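Kiline Youth Association

The Kiline Youth Association is a uniformed youth organization with its headquarters in the town of Kiline. It runs weekly meetings, camps and training courses for children and young people between the ages of five and 18. Membership is open to boys and girls. At its most recent annual return the association had 583 youth members and 4 districts.

Origins

The association grew out of two separate clubs, one at Kiline and one at Hovar, which had shared a summer camp site for several years before they merged. The Kiline club was mainly a drill and first aid club. The Hovar club was built on hiking and boating. The merged body kept both programs, and the division is still visible in the badge system, where the "hall" badges and the "field" badges are listed separately.

The first president was Begoñe Miranda, who had led the Hovar club. She wrote the original handbook, a booklet covering meeting plans, knots, map reading and camp cooking. Later editions dropped the cooking chapter and moved it into a separate leaflet. The numbering of the badge requirements still follows the first edition, which is why field badges begin at 11.

Structure

Each local unit is called a company, whatever its size. A company is divided into sections by age:

Sparrows: 5 to 7 years
Juniors: 8 to 10 years
Intermediates: 11 to 14 years
Seniors: 15 to 18 years

A company may open with a single section, but must add a second within two years to keep a vote at the district meeting. Companies are grouped into the districts of Kiline, Hovar, Hedegaard and Udberg. The Udberg district was formed last, when companies on the far side of the river asked to be separated from Hedegaard. Each district elects a commissioner for a term of three years. A commissioner may serve two terms in a row.

Leaders must be at least 18 years old. Seniors aged 16 and over may act as section assistants but are not counted toward the required number of adults at a meeting. New leaders complete a basic course over two weekends, followed by a first aid course that has to be renewed every three years.

Program

The program year runs from September to May. Sections normally meet once a week in a school or parish hall, and a typical meeting for Juniors lasts 90 minutes. It consists of opening parade, games, badge work and a short closing talk. Seniors set their own program within limits given in the handbook and are expected to complete one service project a year.

Badges are awarded at three levels. The third level can be taken only by Seniors and requires an overnight expedition on foot or by water. Expeditions are planned by the participants and approved by the district commissioner.

An inter-company sports day takes place in May. The events are relay running, tug of war, five-a-side soccer and an orienteering course. Points are added across all sections, and companies with fewer than 12 members may enter a joint team.

Camps and residential center

The main camp is held at Hedegaard in summer. Sparrows do not camp, but may attend for a day with a parent. Juniors stay for three nights and the older sections for seven. The field has a limit of 500 campers, set by the water supply.

The association also owns a residential center at Udberg, a former farmhouse used for leader training and for winter weekends.
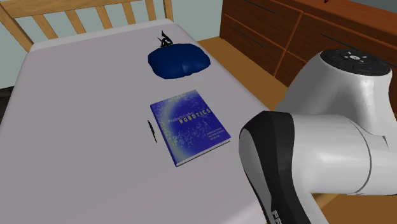

The center is divided into a youth wing and a leaders' wing, with a shared dining room between them. Groups bring their own towels and are responsible for cleaning before departure. Outside groups may book the building when it is not needed by a company – priority goes to schools in the four districts. Bookings open in September for the following calendar year.

Uniform

The uniform is a dark green shirt, a neckerchief in the company color and plain dark trousers or skirt. Sparrows wear a yellow sweatshirt in place of the shirt. Badges are worn on the left sleeve – hall badges above the elbow, field badges below it.

Membership

Youth membership reached its highest recorded level, 707, in the years after the Udberg district was formed. It then fell as several small companies closed, mainly in the Hovar district. The age limit for Sparrows was lowered from six to five during the same period.

See also

Hedegaard camp field
Youth organizations in Kiline
Udberg residential center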